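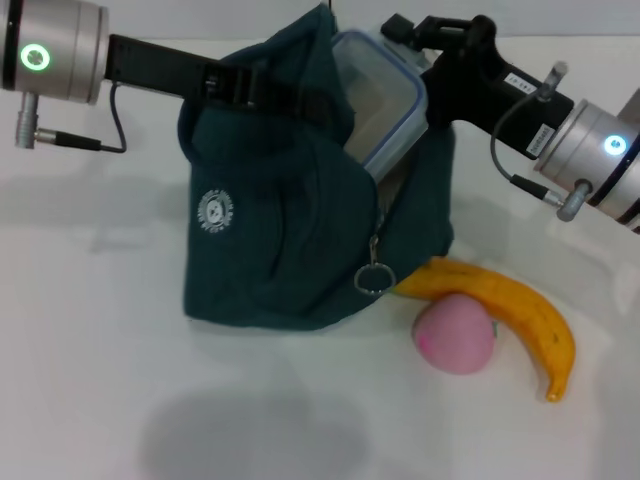

Annapurna Rajan
Research Fellow in Visual Communication, Conville School of Design

4. Making for milestones: how small stationery studios settle on a design

We turn now to the part of the study that gave us the most pleasure to carry out, and which has, we must admit, taken us a good deal longer to write up than we had planned. Section 3 dealt with the orders themselves, all 2681 of them, drawn from the job books that four studios were kind enough to open to us. The present section is concerned with the talk that goes on around an order, from the first shy email asking about wedding invitations to the moment when somebody finally says yes, please print it.

The studios differ a great deal in temper. Driren works mainly in letterpress and takes few commissions in a season, while Grurkel sells printed sets for birthdays and namings, with a modest amount of tailoring for each family. Rao and the Conville workshop sit somewhere between the two. We had expected the letterpress studio to have the longest conversations with its customers, and so were rather surprised to find the longest exchanges of all in the Grurkel books, where parents might write back again and again over the spelling of a grandmother's name or the exact warmth of a cream card.

Thenmozhi Kaimal, who runs the Grurkel studio, was generous with her time and let us read through her letters in March, when trade is quieter. She described the wording as "the bit people are really buying", and the letters bear her out. Customers who began by asking about colour very often ended by asking for help with a sentence: how to name two sets of divorced parents without hurting anyone, or how to say kindly that children are not invited. Requests of this sort are seldom mentioned in the literature on print design, where wording is mostly treated as something that arrives finished (Pisharody and Chacko).

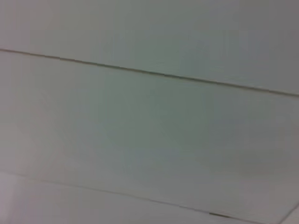 Figure 4. Pale panels divided by a thin dark seam.

Paper was the other great subject. Olga Sotomayor at Driren keeps a drawer of offcuts and posts a handful to anyone who asks, and her customers wrote back at length about how the pieces felt between the fingers, which ones their mothers liked, and which had already been pinned up in the kitchen. Roughly 4 in every ten of her customers changed their choice of paper after the samples came. We do not wish to make too much of this figure, as the Driren job book is a slim one and its owner a persuasive correspondent, but it does sit comfortably with what Rao told us about its own sample packs.

There remains the matter of proofs. All of the studios send at least one on screen, and all of them spoke of the same difficulty, that a customer who has looked at a design for weeks can no longer see the date on it. Rao now asks for the proof to be read aloud by someone outside the couple, and the other studios have been quite taken with the idea. We return to proofs, and to the errors that slip past them, in Section 5.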